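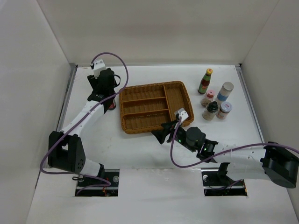 A dark bottle with a red band, held over a white tabletop.

Hi Milagros,

August update on the Drorlow oral history project, a bit longer than last time because there's more to tell!

We're up to 188 recorded interviews, and the last batch from the Santoro neighborhood was my favorite so far. One retired bus driver gave us nearly three hours on the old Route 7 (we'd booked him for forty minutes) and then called the next morning to correct the name of a bakery. I've put the correction in the notes and left the tape alone.

Transcription is slower than I promised you in the spring. The typists are fine, it's the Portuguese and English mixed in one sentence that eats the hours. I moved $1,242 out of the travel line to pay for a second bilingual transcriber through the end of the grant, which your guidelines allow without a form, I think? Please shout if I read that wrong.

The listening evening at the Nuner library went well. People stayed after to point out their cousins in the photo albums, and we came home with 328 loaned snapshots that now need scanning and labeling. They're in flat boxes in my office and I'm a little nervous every time someone brings coffee in.

Still to do: release forms for the early interviews, where the wording doesn't cover putting audio online, and a decision on whether Nudeteo hosts the archive or we stay with the library's server. Their quote came in higher than I hoped. I'll send you both sets of numbers before I sign anything.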